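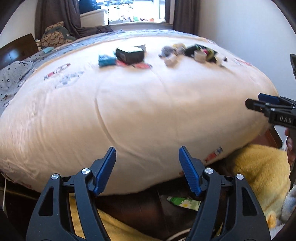
The Nirnier comforter in white with grey printed border, on the bed in our back bedroom

Right, this is the one you all keep asking me about! The Nirnier is our thick comforter, and it has been the best seller in my little shop since December. I sleep under one myself, so I'm biased, but I do think it's a lovely thing to climb into.

The middle is white with a curved seam running down it, and round the edge there's a grey border with little graphics printed on it. Then you get the red and white patches dotted over the top. My friend Heledd Jenkins wanted me to do a plain version (she likes everything plain, bless her) and I did try a sample, but it looked like a hospital to me, so the patches stayed.

It's properly thick. If you're used to a thin summer quilt you'll notice it puffs up a fair bit, and it takes a day or so out of the bag before it fills out. Give it a good shake from both ends and leave it flat on the bed. Mine usually ends up with boxes and pouches and all sorts dumped on top while I'm sorting a drawer, and it springs back fine after a plump.

What goes with it? I like it against dark wood, and brown curtains warm the white up nicely. I've got a grey pillow with it, the one with small dark dots and tiny bows, and an olive cushion with a brown pattern back by the wall. Neither comes with the comforter, sorry! The stuffed toys on the windowsill aren't for sale either, and yes, people have asked.

Washing: 30 degrees, gentle, and please use a big machine. A 7 kg drum is too small for the double and you'll only get a lumpy corner. Dry it low and slow, and take it out halfway to shake it. No bleach on the patches.

Price: £159 for the double
Item number: 1577
Delivery: free, sent in a cotton storage bag
Returns: 21 days, unwashed please

The king size is coming back once the next lot of border fabric turns up. If you'd like me to put one aside, drop me a line with your name and the size you're after and I'll email you when it's in.

Revathi Salian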